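Apr 10, 2024

Day 90 of the Mykhailiuk method and I promised myself I would write down what I think of it before the weekend talks me out of it. I paid $206 for the course in January, when I was low and my drawers wouldn't close, and I have been arguing with it ever since.

The idea is that you wash your hair less and less until it "finds its own balance." Every other day at first, then every fifth, and in between you brush. Lots of brushing. The booklet says 30 strokes on each side, morning and night, and it says this with great confidence and no source. I looked for one. What I found was a lot of people repeating the same number to each other and a forum where half the posts were by someone selling brushes.

My hair, for the record, looks like hair that needs washing. I was told this would pass in the first month. Then I was told it depends on the water, and that Merkcombe water is hard, so I bought the Stasero filter for the shower, and the filter has made the shower weaker and changed nothing else that I can see. My sister-in-law swears hers gave her softer skin. She also swears by the copper bracelet.
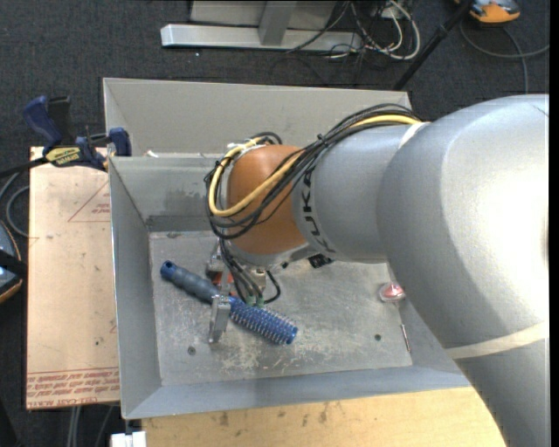 I do wonder how much of the whole business is just the brush. The course comes with a long section on tools, and it is the only part written by someone who seems to care. Bristle for shine, paddle for long hair, and never, ever a round one unless you are blow-drying, because it tangles. Well, a blue round hairbrush like the one lying in the metal bin is more or less what I have used since college, and it has never tangled anything. I tried the approved kind for three weeks. It cost too much and it went over the top of my hair like a hand over a cat. I am back on the round one and don't intend to confess it in the weekly check-in.

The check-in is another thing. You fill in a form about how your scalp "feels." Mine feels like a scalp. There is a scale from 1 to 5 and if you put anything under 3 you get an email offering the Cindden oil at a discount, so now I put 3 every week, and I suppose everybody else does too, and then they announce that most members are satisfied. I would like to see the form from the people who quit.

To be fair to it – and I am trying – I have used less shampoo. One bottle since the start, and there is still some in it. I also get out of the house faster on the days I don't wash. And my ends may be less dry, though I had two inches cut off in the second month, so who knows what I am comparing.

Mom called tonight and asked if I was still doing "the dirty hair thing." I defended it, which annoyed me, as I had spent the whole afternoon deciding it was nonsense. She said her mother washed hers on Saturdays with bar soap and had lovely hair until she was eighty. I have seen the photos. She is wearing a hat in most of them.

The renewal comes up at the end of the month. I have put a note on the fridge to cancel. Washed my hair after supper, two rounds, the good conditioner, and sat on the radiator with a towel on. Need to buy drain cleaner and stamps tomorrow.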